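Goson opens refitted workroom at Tralach

Small firms and makers can book desks from December

Goson has finished the refit of the upstairs workroom at Tralach and will start taking desk bookings in December. The room had been used for storage and has been turned back into working space over the past few months.

The work was carried out by Stuno, which handled the lighting, the air conditioning and the decoration. The floor area is 126 square metres. Beams and conduits in the ceiling were left exposed, and the ceiling was painted white. Linear light fittings now run through the room, and a wall-mounted air-conditioning unit has been put in.

Desks were supplied by Mykhailiuk. They have light wooden tops and white metal legs, and can be moved by two people when the layout needs to change. Goson asked for plain desks with no drawers so that users can bring their own storage.

The room is meant for light bench work such as sorting, assembly, packing and sample checking. It is not fitted out for welding, spraying or anything that makes a lot of dust. Desks must be cleared at the end of each booking unless the user has taken a monthly place.

Some jobs are still open. The lower part of one wall picked up scuff marks and will be touched up when the next round of painting is done. Signs for the stairs are on order. The goods lift takes loads of up to 400 kg and can be used during opening hours by arrangement with the front desk.

Goson received 393 replies to a survey of local firms before the refit began. Short bookings were the most common request, so the minimum booking has been set at 2 hours. Monthly places will be offered once the first bookings have been confirmed.

Booking forms and a price list are available from the Goson office at Tralach. Visits before booking can be arranged with the same office.

Ends

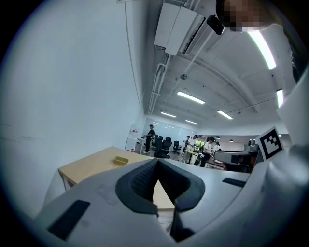

The Tralach workroom, with one of the wooden-topped desks and the new ceiling lights.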